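Kastus display riser set - quick review

Got these in on Wednesday and been messing with them every night since so figured I'd type something up before work. Short version, buy them if you have a shelf full of 8 inch figures. Long version below.

Set is 2 risers, clear acrylic, three steps each. Ordered through Mirkow, who I've used before for repro boots and belts. Packing was good. Lots of paper. No cracks, no scratches, the protective film was still on both sides. Peeling that film is a pain btw. Took me most of a ball game.

Depth on each step is the big thing. Most risers out there are made for little 3.75 guys and your 8 inch figures hang over the front and take a dive any time a truck goes by. These have real room. My apes stand fine. My pirates stand fine. The knight with the loose knees, not so much, but he falls off everything.

I went with the 18 inch width. They make a 19 too for some reason?? One inch. Measure your shelf first. I didn't and got lucky.

Height between steps is decent. Back row you can see from the chest up, which is all I want. Hats clear. Capes are ok if you let them hang off the back of the step, they bunch up if you try and tuck them under. Same deal with long robes.
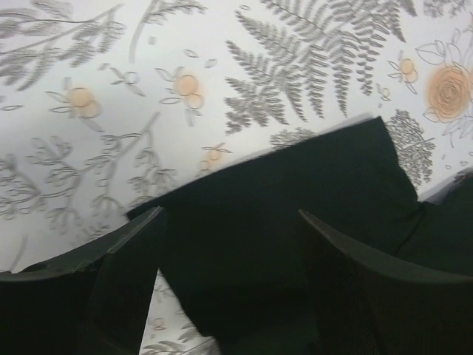 Dark green cloth on the printed fabric.

Now the bad. Static. Holy cow the static. Dust sticks to these things like you woudn't believe, and on clear plastic it shows. I wipe mine down with a damp cloth and by the weekend it's back. Also no rubber feet. On a glass shelf they slide. I stuck some felt dots under the corners and that took care of it but come on, feet cost pennies.

Also the steps flex a little in the middle if you load up the heavy stuff. Cloth outfit figures no problem. Put a couple of die cast robots up there and you'll see a bow. Hasn't gotten worse so far.

Compared to the Renanik ones I had before, no contest. Those yellowed on me in one summer and the glue joints let go. The Dijkstra wood risers are prettier and don't move at all, but they block the light and the back row ends up in a cave. If you have lights in your case get clear.

Price is fair, not cheap. I've got 500 or so loose figures packed in totes so no way am I buying enough for everybody. Two more sets for the hall case and thats it till January.

Instructions are one sheet and you don't need it. Tabs go in slots. Done.

4 out of 5. Would be a 5 with feet.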